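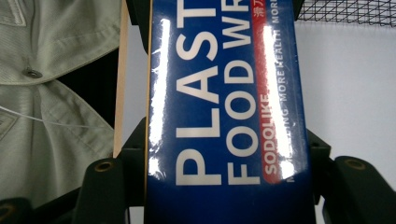
The Rurkdale District Rugby League has adopted a single set of rules for player payments, squad registration and shared medical provision, to apply to all member clubs from the start of next season. The rules replace separate arrangements held by individual clubs and cover ordinary match-day supplies as well as wages, down to items such as the blue box of plastic food wrap, lettered in large white capitals, which clubs have until now bought under whichever budget heading suited them. The full text was issued to club secretaries in February 2018.

Under the new rules, each club will be allowed a fixed payment ceiling for its first-team squad. The ceiling is set as a share of the club's audited income for the previous financial year, with gate receipts, bar takings, sponsorship and league distributions all counted. Loans from directors and one-off donations are excluded from the calculation. A club that wishes to include income from the sale of land or buildings must apply to the league in writing before the registration window opens.

Match fees, win bonuses, travel allowances and accommodation will all count towards the ceiling. Payments to a player's employer for time off work will also count, a change from the present position. Medical treatment and insurance premiums will not.

Hawi Gebremichael, competitions manager of the league, said: "Clubs have been reporting the same costs in different ways, and comparison between them has been difficult. The new return has 79 lines and every line has a definition next to it. A club that keeps ordinary accounts should be able to fill it in from those accounts."

Registered squads will be limited by contract type. Clubs may hold full-season contracts, short-term contracts and dual registrations, and each type will be recorded on a separate schedule. A dual-registered player may appear for no more than 2 clubs in one season. Players aged under 19 on the date of registration will be exempt from the payment ceiling, provided they have been with the club's junior section for a full season or longer.

Purau and Gillach, which have shared a training ground since the closure of the old Purau pitch, will be treated as separate clubs for all purposes. Shared costs at the ground, including floodlighting, pitch maintenance and physiotherapy, are to be divided according to hours of use and entered in both returns. The league has asked the two clubs to agree a written schedule of hours before the end of the current season.

Returns will be checked by Güler, the accountancy practice appointed by the league for this work. The practice will examine every return at desk level and will visit selected clubs to inspect payroll records, bank statements and contracts. Clubs will be given notice of a visit and must make a member of their finance staff available. Receipts for purchases below £400 need not be submitted with the return but must be kept at the club and produced on request.

A club found to have exceeded its ceiling will first be asked to explain the difference. Where the explanation is not accepted, the disciplinary panel may impose a fine, restrict new registrations or deduct up to 6 competition points. Late returns will be dealt with separately — a club whose return is outstanding will be unable to register players until it has been received and acknowledged.

Contracts already in force will be honoured in full. Where such a contract would take a club over its ceiling, the excess will be disregarded until the contract ends, but the club may not extend or improve its terms during that period.

A briefing for club secretaries and finance officers will be held at the league offices in Rurkdale. Clubs may send more than one representative. Draft returns may be submitted for comment at any time before the September deadline, and comments will be sent back in writing.

Copies of the rules, the return and the guidance notes are available from the competitions department on request. Enquiries from the press should be addressed to Hawi Gebremichael at the league offices.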